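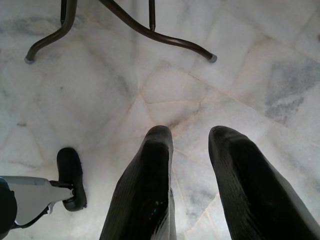
Grout haze on old marble, need opinions before I wreck it

drerk_dweller
Hi all! We moved into my aunt's old place in Drerkstead in December and the main room has that crazy-paving type marble, all odd angles, white with gray in it. I love it. My husband calls it the bank lobby. I regrouted a patch by the back door and now there's a cloudy film on the stones that won't budge with plain water. My neighbor swears by vinegar. Yes or no?

tealbucket
NO vinegar!! Acid etches marble. I did it to a bathroom sill once and the dull spot is still there. Use a pH neutral stone cleaner and a white nylon pad, small circles, change your water a lot.

Imke Lenz
Seconding no vinegar. I used the Teuber haze remover on 300 square feet of limestone and it came up fine on the second pass. Let it sit the full time on the bottle.

groutgoblin64
Gonna disagree with Imke a little. That Teuber stuff left streaks on mine and I had to rinse four times. Dry microfiber and elbow grease got me further than any bottle. How long ago did you grout?

drerk_dweller
Nine days ago. And thanks, vinegar is back in the pantry.
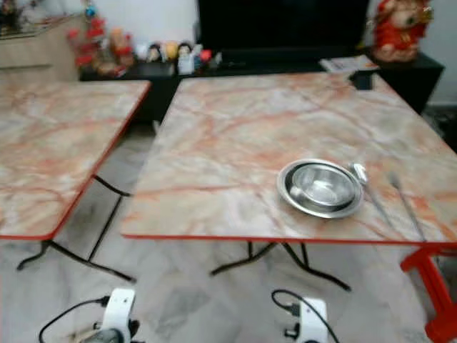
Other thing I wanted to ask is sealing. The guy at the tile counter quoted me $2701 for the whole downstairs, strip and seal and polish, and I about fell over. Is that normal? I've only got around 106 square feet that really looks thirsty (the stretch by the door, mostly) and I'd be happy just doing that bit myself.

tealbucket
Do it yourself. Put a few drops of water on it first, and if they sit there for ten minutes it doesn't even need sealer yet.

groutgoblin64
^ this. Also skip the polish, you'll be skating to the kitchen.

Imke Lenz
I'd pay somebody for the polishing, to be fair. We rented a machine from Vello and I put swirl marks in the hallway that I see every single morning. Sealing is easy though, I agree there. Wipe off the extra before it dries or it gets sticky.

ferkusholm_fan
Are you all sure the haze is grout? Mine was old floor wax. Try a tiny bit of stripper in a corner, a stone safe one, and see if the rag comes up yellow.

drerk_dweller
Oh no, my aunt waxed EVERYTHING. Going to test behind the door tonight and report back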